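The Green Crate

Quyên Chu came to the counter before the lights were fully bright. It was her habit from January, when she started at the shop on Skultotside Street and was afraid of being late. Now she was not afraid anymore, but her feet still woke up early.

She wiped the green table from left to right. She checked that the cable lay flat at the back, and she put her palm on the black plate of the scanner. It was cold, as always. Chiến Mạc, who had the shift before her, used to say good morning to it. He called it the judge, for it decided who could go home and who must wait.

"You have to put the thing in the middle," he taught her on the first day. "Near the little waves. Then take your hand away. It does not like hands."

She learned it quickly. What she learned slowly was the bags. People from the Betedar buildings brought back their old ones, folded or not folded, and left them in the crate for the next person. Quyên had never seen this custom in another town. Her mother would have washed every bag and hung it by the window.

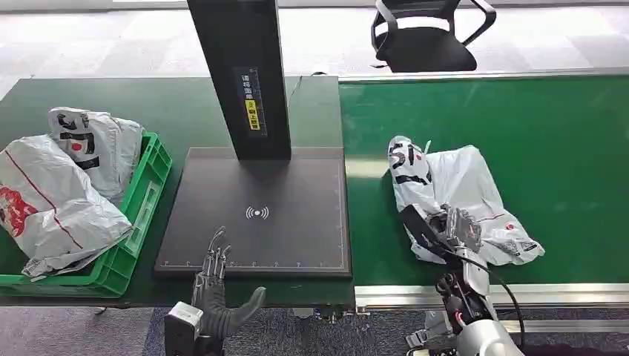 On that day a bag came back with a letter inside. She felt it through the plastic, something stiff, and she thought first it was a receipt. It was an envelope with the stamp of Cilesitz and the number 258 written in one corner. There was no name on it.

She laid it on the counter and looked at it for a long time. A man wanted to pay for his rice, so she served him. A woman wanted to ask when the bus to Tuhiwai was leaving, so she told her. The envelope stayed beside the crate, and both of them looked at it, too, and said nothing.

At noon Chiến came in for his cigarettes.

"Somebody lost this," Quyên said.

He turned it over. His face changed a little, like the face of someone who hears his own language in a train.

"258 was my room," he said. "In Cilesitz, when I was a student. I never told this to anybody here."

"Then open it."

He did not open it. He put it inside his jacket, on the left side, and bought no cigarettes. From the door he asked her which bag it was in, and she had to say that she did not remember. She had already given it to the man with the rice.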